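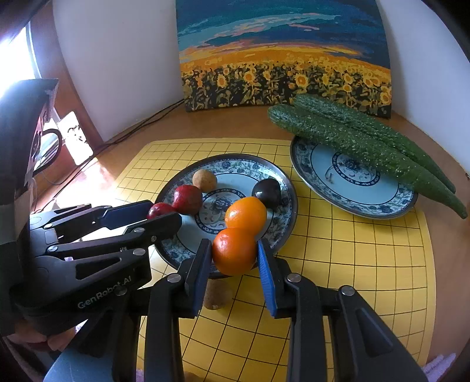
# How to comment on a zoning variance in Oneck

If a notice has turned up in your mailbox saying that somebody down the street wants to build closer to the line than the code allows, take a breath and put the kettle on. You have time to read it properly, and you don't need a lawyer to say your piece. Plenty of people in Oneck have done it with a ballpoint pen and an afternoon to spare, and the board reads every letter (even the cranky ones!).

## Step 1: Find the case file

Look for the case number in the top corner of the notice and take it to the counter at the Villar Street annex, or type it into Sturkik, the town's permit lookup. Sturkik can be fussy about dashes, so if it tells you there's no such case, try again with the number all run together. You're looking for the application, the site plan and the staff report, which usually gets posted last. Read the staff report slowly, pencil in hand. It tells you which rules the board has to apply, and those rules are what your letter should talk about.

## Step 2: Sketch what concerns you

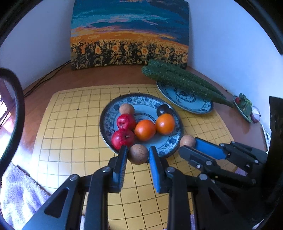 A variance case nearly always comes down to distances, so a simple drawing of the two lots will help you more than another page of writing. Start with the property line, then add your house, the proposed building, and anything else that matters, such as a driveway or a big old maple. Plain paper makes this harder than it has to be. You want a light grid to count along, something like the thin dark lines on the yellow board under the fruit plate, only with straight lines and smaller squares. Let one square stand for a set number of feet and write that number at the bottom. Mark north, too!

## Step 3: Write the letter

Put the case number at the top, then your name and street address. Say whether you live within 270 feet of the site, the distance that gets you a mailed notice and a copy of the decision. After that, go rule by rule and say what you think. Eight pages is the limit, drawings included, and most good letters stop well short of it.

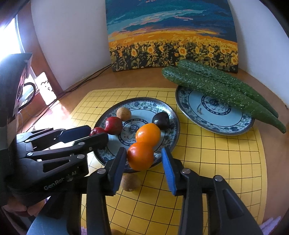

**Borbély Hill Neighborhood Association, Land Use Team**

## Step 4: Turn it in

Bring 3 copies to the annex counter before closing time on the date printed in the notice, and ask for a stamped one to keep. Commenting is free. An appeal, if you end up wanting one, costs $85 and has its own form, so ask for that while you're standing there and save yourself a second trip.

If you'd like to speak at the hearing as well, sign the sheet by the door when you come in. Your letter is already in the record by then, so use your turn for the one or two points you care about most.

*Page updated 6 October 2025. The December hearing calendar will be added once the town posts it.*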